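Etmont Community Help
Category: Clothing and Household Textiles

Donation standards for used work clothing at a neighborhood clothing exchange

Posted by: Pichon Residents Office

Our office is preparing to open a clothing exchange for residents of the Pichon blocks. Households will bring clean garments they no longer need and may take others in return. We have a room, two clothing rails and a set of shelves, and we expect to be open on Thursday evenings from June.

We would appreciate guidance on three matters. First, what condition should be required of a garment before it is accepted? Our draft notice says "good condition only," and members of the office already read that phrase differently. Second, should items be folded or hung? Third, is it advisable to limit how many pieces a household may bring in one visit? We have 500 tags on hand and would like to avoid ordering more in the first season.

We are aware of the exchange run in Gemeck but have not been able to obtain a copy of its rules.

Posted by: Zivgate Tenants Association

Our association has operated an exchange of this kind for several seasons. The following reflects our present practice.

Condition. We withdrew the words "good condition" from our notice, as they caused disagreement at the door. The notice now states that a garment must be clean, free of holes, and complete with its buttons, and that its zipper must run the full length. Slight fading is accepted. Pilling on knitwear is accepted if the item is otherwise sound. We do not accept underwear, swimwear or anything with a strong odor of smoke or mothballs. Single socks are declined, although residents continue to bring them.

Work clothing deserves a separate line in your notice. Overalls and jackets with an employer's name on them should be declined unless the name can be removed without damage to the cloth.

Limits. We permit six pieces per household per visit. A coat counts as two. The limit was introduced after one season in which the shelves were filled on the first evening and very little moved afterward. With 500 tags, a limit of six should carry you for some time, particularly if tags are collected when a garment leaves and used again. We use card tags on cotton string. Adhesive labels left a residue on corduroy and should be avoided.

Unclaimed items. Anything remaining after two months is offered to the textile bank. Please print this in the notice. A resident who brings a valued coat should know in advance that it may be passed on.

Posted by: rail_and_shelf

Hang the coats and dresses, fold everything else. Do not bother with a limit, people bring what they bring.

Posted by: Gemeck Exchange Desk

The rules of the Gemeck exchange may be requested in writing from our desk and will be sent free of charge. In the meantime, the points below may be of use with regard to the second matter raised.

Knitwear and T-shirts should be folded. Hung knitwear stretches at the shoulders within a few weeks, and visitors will pass over it. Shirts with collars, trousers with a crease, dresses and all outerwear should be hung. Heavy denim may be folded, but the stacks should be kept low - visitors invariably want the pair at the bottom.

Folding and inspection should be carried out on a large table, well away from the rails. Cover it with a plain, pale cloth. Dark garments such as navy sweaters and black trousers shed lint, and both lint and loose threads are more easily noticed against a light background. The cloth should be washed after each session.

Navy garment on the covered table, and the table at another moment: 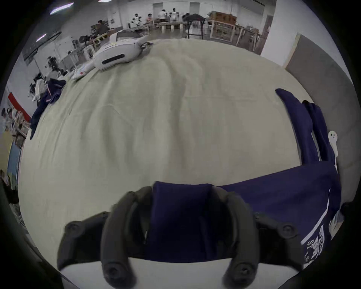
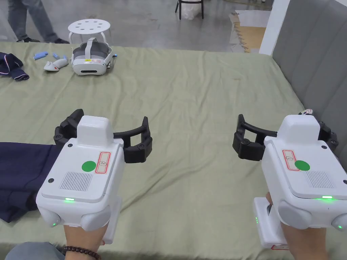 Each garment should be turned inside out once before it is tagged. Most faults are found at the underarm seam, the crotch seam and the pocket lining, and none of these is visible from the front. Pockets must be emptied at the same time. Our desk holds a small box of keys and bus cards recovered in this way, and owners rarely come forward.

Sizes should be written on the tag by hand even where the garment has a printed label, as labels are often washed blank. We record the size as the visitor would ask for it - small, medium or large - and add the waist measurement for trousers. Children's clothing is sorted by height.

Requests for the full rules should state the name of the exchange and a return address.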